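Huiler un plan de travail en bois (sans y passer le week-end)

Mis à jour le 28 mai 2023

Bon, on me redemande la méthode, donc je la remets au propre. Vite fait. Valable pour un plan de cuisine, une table, un établi, tant que c'est du bois massif. Sur du stratifié ça ne sert à rien.

Ce qu'il faut
Huile dure pour bois (moi Luvby incolore, une autre ira)
Papier abrasif, grain 120 puis 180
Chiffons en coton qui ne peluchent pas, 2 minimum
Un pad blanc ou une vieille éponge sèche
Gants, masque pour le ponçage

Côté quantité : un petit bidon suffit largement pour un plan de 27 mm d'épaisseur et un peu plus de deux mètres de long, chants compris. Ne prenez pas le grand format, une fois ouvert ça épaissit et ça finit à la déchetterie.

Étape 1 – vider et nettoyer
Tout enlever. Eau tiède, une goutte de savon noir, éponge bien essorée. Surtout pas noyer le bois. Laisser sécher une nuit complète, même si ça a l'air sec au bout d'une heure.

Étape 2 – poncer
Toujours dans le sens du fil. Grain 120 pour rattraper les taches et les auréoles, 180 pour finir. Pas plus fin, sinon l'huile n'entre plus. J'ai vu des gens monter à 600, résultat : une surface toute douce et une huile qui reste dessus à coller. À la ponceuse orbitale, ne pas appuyer, laisser la machine travailer.

Aspirer, puis chiffon à peine humide. Passer la main à plat partout. Si ça accroche, on recommence à cet endroit.

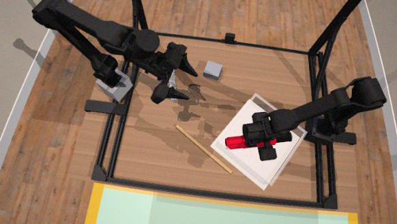

Étape 3 – première couche
Bien remuer le pot, le fond est toujours plus chargé. Verser une petite flaque, étaler au chiffon, couche fine. Ne pas oublier les chants et surtout le dessous ! Un plan huilé d'un seul côté peut tuiler. Attendre une vingtaine de minutes, essuyer tout l'excédent. Tout. Les flaques qui sèchent font des plaques brillantes et poisseuses, galère à ravoir.

Étape 4 – deuxième couche
Le lendemain. Léger coup de pad blanc, dépoussiérer, même chose que la première mais encore plus fin. Autour de l'évier je fais une troisième couche, ailleurs non.

Temps de séchage
Utilisable doucement au bout de 24 h. Pour l'eau qui stagne, les casseroles, les planches posées à plat : attendre une bonne semaine. Chez moi en mars, pièce à 16 degrés, il a fallu environ 90 heures avant que ça ne colle plus du tout. Donc chauffez un peu, aérez.

ATTENTION aux chiffons
Imbibés d'huile et mis en boule, ils peuvent prendre feu tout seuls. Les étaler dehors à plat ou les tremper dans un seau d'eau avant de jeter. Vraiment.

Entretien
Une couche par an, deux près de l'évier. Test simple : quelques gouttes d'eau, si elles s'étalent au lieu de perler c'est le moment. Pas de javel, pas de vinaigre pur, pas d'éponge verte. Une tache de vin ou de café part souvent avec un petit ponçage local au 180 et une noisette d'huile par dessus, on fond les bords et on ne voit plus la reprise.

Et les huiles teintées ? Même methode, mais toujours un essai sur le dessous avant.

Stela Ciobanu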